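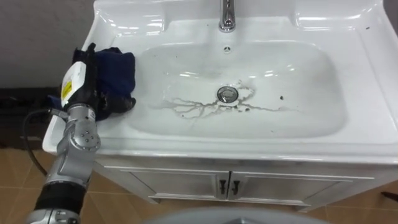

Kagiso Shezi wrote in after the last issue to ask whether the Giltside building's rise in water use could be a metering fault, given that the supply meter was replaced in February.

It could not. The old and new meters were run in series for eight days and agreed within the tolerance printed on the dial.

Newsletter > Building Services > Water

Overnight flow is the better indicator. Readings taken at 3 a.m., when demand should be close to zero, show a steady draw of 293 liters per night. A steady draw at that hour points to leakage past a seal, usually a toilet fill valve or a worn faucet cartridge.
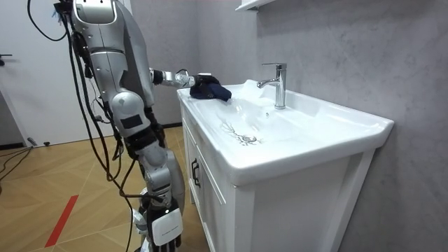 Cartridge wear is gradual and easy to miss. Hard water leaves scale on the ceramic discs, the discs stop seating fully, and a thin film of water passes at all hours. The faucet is the first fitting to check on any vanity, and the flat rear ledge beside it is worth wiping down with a cloth before the test, so that any new water at the base can be seen. Close the lever, wait ten minutes, and check again. 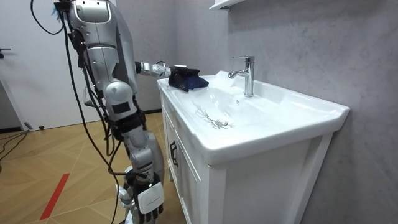

If the base stays dry, move on to the toilet. Put dye in the tank and leave it for half an hour without flushing. Color in the bowl means the flapper needs replacing — the Hägglund pattern fits most of the tanks on the lower floors.

Send results to Vilgot Fjeld by Tuesday, with the room number and the time of the test.

We use cookies to remember your newsletter preferences. Accept | Manage settings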